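Clear-out and Re-sort of the Shared Project Room
Student report, Product & Interior, second year. November
Güven Eren

1. What we wanted to do

The project room has been shared by two courses for years and it shows. Samples on every surface, leads in drawers, nothing labeled. Our task was to sort it, pick a storage system, and write down how we did it so the next group can carry on. Budget was 600, shelves included. We called the system Drisa, short name, fits on a label.

Three stages: empty, sort, put back. Sounds simple. The first one took twice as long as planned.

2. Choosing containers

Looked at three options. Cardboard boxes from the Evimus range, cheap, but you can't see what's in them and the bottoms sag once you put tile samples in. Fabric baskets, nice on a shelf, useless for anything small. Clear plastic bins, which is what we went with. Bought 39 of the Valente ones plus one we already had, so 40 in total.

Reasons, from our notes:
see contents without opening
can be wiped
rounded rim is easier on the hands when the bin is heavy
lids are extra (we skipped them, see section 5)

3. Sorting on the table

All sorting was done on the big table. We tried the floor first, bad idea, knees. Rule was one bin on the table at a time, set down at the left, and the rest of the surface kept for spreading things out. Small stuff gets lost easily on a surface with this much grain in it, screws especially, so we ended up putting a sheet of white paper down for anything under a couple of centimeters. Wipe the table between bins. Dust from the old samples gets everywhere and you only notice it when the light hits. 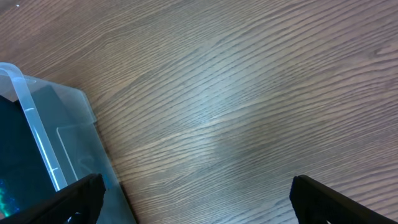 Fig. 1. Clear bin at the left of the sorting table.

The shine was a bit of a problem too. Reading pencil notes on tracing paper against it was hard, we moved those to the windowsill. Should of thought of that earlier.

Categories changed as we went. Started with 49, way too many, half of them had two things in them. Merged down until every bin had one category and every category had one bin. "Misc" was banned on the first afternoon and came back by the second as "Other fixings".

4. Labels

Printed, black on white, front side only. First batch was too small to read from the door. Second batch ok. The Ulisside shelves are deep enough for two rows, but the back row just disappears so we left it empty for now.

5. What didn't work

No lids = dust. Would buy lids for the top shelf at least.
The bins for paper offcuts are too short, A3 has to be rolled.
We didnt ask the other course what they use most until near the end. Their model-making stuff is now on the bottom shelf and they need it daily. To be swapped.

6. Next

Swap bottom and middle shelves. Inventory sheet by the door. Check again at the end of term whether things went back in the right bins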